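Table day

Up early. Coffee, toast, then straight into the room at the end of the hall, which I have been putting off for most of July. The job was the light table. I have been stacking things on it since we moved the shelves, and this week I lost a bill under a pile of other bills, so that was enough.

Took everything off first and put it out in the hall. One lamp, a jar of pens, the tape dispenser, two folders from Khokhar that I should have sent back in the spring, a dish towel (why?), batteries, a mug. The batteries went in the drawer without being tested. The mug went in the sink.

With the table clear I could see what kind of state the top was in. It was better than I thought. I expected a ring from the mug and couldn't find one. There was a sticky patch near the front where the tape dispenser sits, and a line of gray fluff along the back. I had forgotten how light the color is. When it is covered in paper you stop seeing it, and then you take the paper away and the room looks bigger.

I had also forgotten the pattern. Most of the grain goes along in lines, and then there is one place where it bends and makes arches, one inside another. I remember liking that when we picked the table out at Mondis. There were two on the floor and the other one was plain.

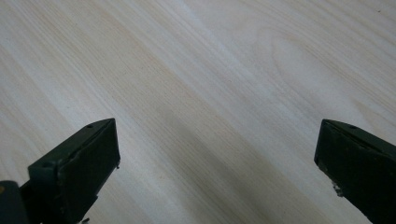
The arches in the grain, toward the upper right.

Started with the soft brush, and brushed it all toward me into the dustpan. Then the sponge with warm water and a small amount of dish soap. I used to spray the table with the Setance cleaner, but it leaves streaks on a pale top, and you only see them in the evening with the lamp on, when you have already put everything back. Soap and water does fine. I go with the grain. I don't know that it makes any difference.

The sticky patch took three goes. The first one only moved it around. The second time I left the wet sponge sitting on it while I rinsed the mug, and the third time I used the rough side, lightly. It came up. I was nervous about the rough side and kept stopping to look at the table sideways for scratches. None that I could find.

Then dried it with the dish towel, as it was in the hall anyway. Mystery of the dish towel not solved.

After that I did the thing I always do, which is go away for ten minutes and come back and look for what I missed. There is always something. With a dark table you could get away with it. On this one every crumb shows -- I will think I am done, and there will be one speck sitting out by itself in the far corner. I pick it up with a fingertip. Then there is another one. I think they come down from the shelves, which I haven't dusted, and which I am not writing down as a job for today.

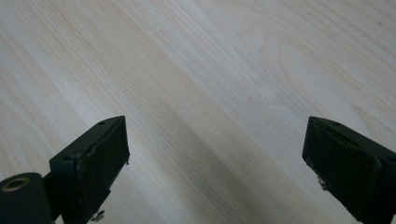
The sponge question

The sponge lives in the kitchen but I want one in here too. Every time I wipe this table I walk down the hall with a dripping sponge and one hand under it. So I have a new one, yellow-green, out of the multipack, and the white caddy that used to be by the kitchen sink before we got the one that sticks to the wall.

I like the white caddy. It is a shallow tray with holes in the bottom and a tall wire loop for a handle, and it doesn't do anything clever. The holes are good because the sponge can dry underneath. The trouble is that whatever drips through the holes ends up on the table, so it needs a saucer or something under it if it is going to stay there. I tried a saucer. The tray is too long and it rocked. Tried the lid of a cookie tin, and that was better but looked bad. Left it without anything for now and I will wring the sponge out properly.

Where to put it took longer than it should have. At the front it is in the way of my elbow. Next to the little round hole for the cords it looked neat, but the lamp cord comes up through there and would lie right across the tray. I ended up with it left of the middle, which is fine until I need the whole table for something.

The handle is tall enough that I can pick it up without looking. I did it a few times to check.
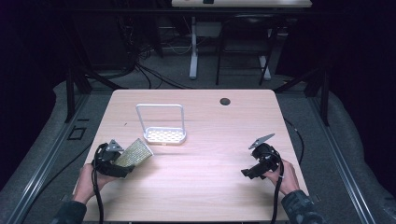
Posted by the Valtdale house diary, 24 Jul 2024

Later. Lunch was the rest of the soup, standing up.

I looked at the other desk, the one with the white top, and decided against it. It isn't bad. It is the desk where I do the actual paperwork, so if I move things there I can't find them for a week. I will wipe it down another time. The black chair that goes with it wants its feet looked at too. One of them has lost its pad, and the carpet is the only reason it doesn't scrape.

Vacuumed the gray carpet as far as I could reach without moving furniture. I always tell myself I will move the table and do under it, and then I get down and look and it seems all right. Today it seemed all right.

Put back on the light table: the lamp, the pens. That is the whole list. The folders are by the front door with my shoes so that I can't leave without them. The tape dispenser is going in the drawer with the batteries, though the drawer now only closes if you push the tape to the left.

The bill turned up, by the way. It was inside one of the Khokhar folders. It was for $56 and it isn't late until the end of the month, so I paid it at the kitchen counter and felt very good about myself for a while.

Still to do in there: shelves, chair foot, something flat to go under the caddy. There might be a tray in the box of picnic things -- I'll look when I get the box down. Also buy dish soap, there was hardly any left by the time I had finished.

Rain this evening. Windows shut, early night.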